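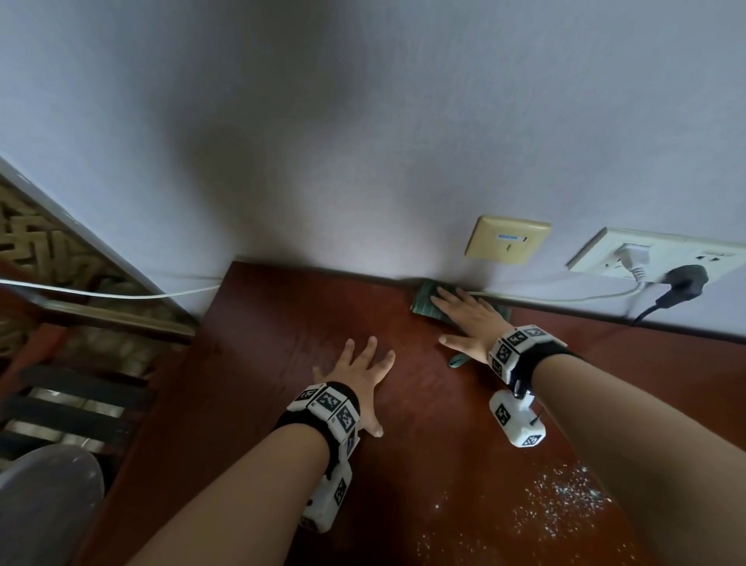 **Can two parallel-jaw grippers be compared fairly when the reference motion comes from human hands?**

They can, as long as the wrist path is the only thing carried over from the person and each gripper gets its own fixed offset from wrist to fingertip. Most of the work in this project went into that offset and into finding out where the wrist path could be trusted.

## 1. Background

The project compares two grippers, the Gavitz G and the Kiiskinen short-stroke, on one household task: wiping a tabletop with a cloth, including the rear edge where the table meets a wall. The rear edge matters. In the middle of a table almost any gripper can drag a cloth. Against a wall the body of the gripper gets in the way, and the fingers have to approach at an angle.

Both grippers were mounted in turn on the same Groveck arm in the Mostside teaching lab. The arm, its controller and the speed limits were left alone between runs. Motion came from recordings of a person wiping a table with marker blocks strapped to both wrists and a head-mounted camera looking down.

Ognjen Todorova built the bracelets and wrote the tracking code. Dragica Kolev did the arm side, the gripper mounts and the scoring. The report was written jointly.

## 2. Wrist tracking

Each bracelet is a strap with white blocks, each printed with square black-and-white markers, and a larger marked box hanging below the wrist. The blocks give a pose when the back of the hand faces the camera. The box is there for when it doesn't.

The first version had only the small blocks. It lost the right wrist whenever the hand turned over at the end of a stroke. Adding the box fixed most of this, at the cost of a bulkier bracelet that limits how low the forearm can go. The person wiping has to keep the wrist slightly raised, and this shows up in the data as a constant tilt. We subtracted it.

Glare was the other problem. A glossy tabletop reflects light upward, and a marker face turned toward the table can wash out. We shortened the exposure and accepted a noisier picture.

A pose was accepted only if at least two markers on the same bracelet agreed. After this filter we had 1,178 usable poses for the right wrist in the recording used for the main comparison. Gaps shorter than three frames were interpolated. Longer gaps split the path into separate strokes.

The left hand was tracked too, but in our recordings it mostly rests flat on the table for support. The arm has nothing that corresponds to it, and we did not use that path.

## 3. Transfer to the arm

The wrist path was moved into the arm's base coordinates with one rigid transform, measured by touching the table corners with a pointer tip. Then the gripper offset was applied. The Gavitz is the longer of the two, so the same wrist position puts its fingertips farther forward. With a shared offset it ran into the wall and the controller stopped. With separate offsets both grippers followed the path.

Finger opening was not taken from the recording. The bracelets say nothing about the fingers, and a hand pressing a cloth flat with the palm has no direct match in a two-finger gripper. Each gripper was closed on the cloth before the run and stayed closed.

## 4. Results

We ran 134 strokes in total, split evenly between the grippers. A stroke was scored as good if the cloth stayed in the fingers and stayed in contact with the table from start to end.

| | Gavitz G | Kiiskinen |
|---|---|---|
| Open table | no clear difference | no clear difference |
| Rear edge | cloth bunches, contact kept | contact lost near the wall |
| Cloth slip | rare | rare with rubber pads, frequent without |
| Controller stops | a few, all at the wall | none |

The Kiiskinen has a wide body close to the fingertips. At the rear edge it has to lean back, and the cloth lifts. The Gavitz reaches the joint between table and wall but pushes the cloth into a heap there. A person's hand also bunches the cloth at the wall, so we did not score this as a failure.

## 5. Limits

- One arm, one table height, one type of cloth.
- Contact was judged by eye from a side view. A force sensor was ordered in October and did not arrive in time.
- Cords along the wall were left out of the test setup. Neither gripper was tried near them.
- The tilt correction was done by hand – a calibration pose at the start of each recording would be better.

## 6. Next steps

Dragica wants to repeat the rear-edge strokes with a narrower mount for the Kiiskinen. The bracelet needs a smaller lower box, and Ognjen has a drawing with the box moved toward the elbow. Code and raw poses are in the project folder under `wipe_compare`, together with the offset values for both grippers.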